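Hand guiding vs remote for pushing blocks — which do you lot use?

tudor_m
Quick one before I lose the bench again. Recording demos for block pushing, straight tool, no gripper, loose blocks on a flat board. Been doing it by hand guiding (grab the arm, walk it through). Demos look fine when I play them back but the trained thing is hopeless, stops short of the block or ploughs past it. Would remote control be any better or am I just bad at this. 30 demos so far, don't laugh

yeshi_a
Not laughing, but 30 is nothing for pushing. Blocks spin, slide off the tip, all sorts. We had 465 before ours would go to the right colour reliably.
Also are your hands in the camera view? If you're holding the arm then YOU are in every single demo and it'll learn that when it sees a sleeve, it moves. No sleeve at run time, no idea what to do.

tudor_m
oh. yes. whole forearm, usually

yeshi_a
Well there's your first problem

galbraith_s
Going to disagree a bit. Hand guiding is fine for pushing if you play the path back on the arm and record the camera on the playback, with you stood well out of it. Put the blocks back where they were, press go. I did all my early stuff like that on the Faveto arm and it worked. You feel the contact through your hands, which you don't get from a stick.

yeshi_a
"Put the blocks back where they were" is doing a lot of work in that sentence. A cube a few mm out and it turns the other way. Then your recorded path is pushing thin air and you've taught it that too.

galbraith_s
So you bin that one. Takes seconds. I'm not saying it's perfect, I'm saying it isn't useless, and he hasn't got a remote setup yet.

tudor_m
could borrow a game pad tbh

Tiruwork
Pad is OK. Things I'd do, in no order
— lock the height, only let the stick move it in the plane. You do not want to be steering up and down as well
— cap the speed, lower than feels comfortable
— watch the camera feed when you drive, not the board. If you can't see it in the feed the model can't either
— leave your corrections in. If you miss and come back round for it, keep that, it's the most useful bit

sumeya.g
+1 on the corrections. We cut all ours out at first to make the demos "clean" and ended up with a model that had never seen a mistake. First time the block slipped it just sat there. Whole set redone, 2,362 pushes by the end of November, my thumb has not forgiven me

galbraith_s
Ok but there's a differnce between a correction and four goes at the same cube because the driver can't park. I'd keep the first sort and drop the second.

Tiruwork
How's the model meant to know which is which? Keep both. Only drop ones where the driver gave up.

galbraith_s
We'll not agree on this one. Tudor, try it both ways and tell us.

tudor_m
Right, will do pad, height locked. One more thing, do you start every demo from the same place? And do you tidy the blocks between

sumeya.g
No and no. Leave the blocks wherever the last push left them and go again from there. Saves loads of time and you get messier layouts than you'd ever set up on purpose. Only reset when something's ended up in a corner or gone off the board.
Start pose, move it about a bit. Same start every time and it learns the first second off by heart.

yeshi_a
And write the instruction down BEFORE you drive. "push the blue cube to the red star" or whatever. If you label it after you'll describe what happened instead of what you were trying to do. Some people like that, I don't.
With two of anything on the board say which one. "blue cube" is no good to anybody when there are two blue cubes.

Tiruwork
Labelling after is fine!! Different thread though

sumeya.g
Mid push, stick control, going by the layout we use
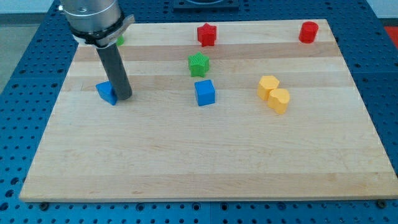

Skakstead Makers — Robot Arm Group

Tool tip's at the left hand blue cube, which is sat at an angle. The other one's square on in the middle, just in front of the green star, so the written instruction was "left blue cube". Yellow heart and hexagon are nearly touching, I leave pairs like that alone, they're good practice for getting one away from the other. Keep an eye on the top left as well — the arm covers most of a green block from this view, so if your instruction is about that one, park the arm somewhere else before you start recording. Board's got bolts along the near edge, do yours up before you bother with anything else Tudor.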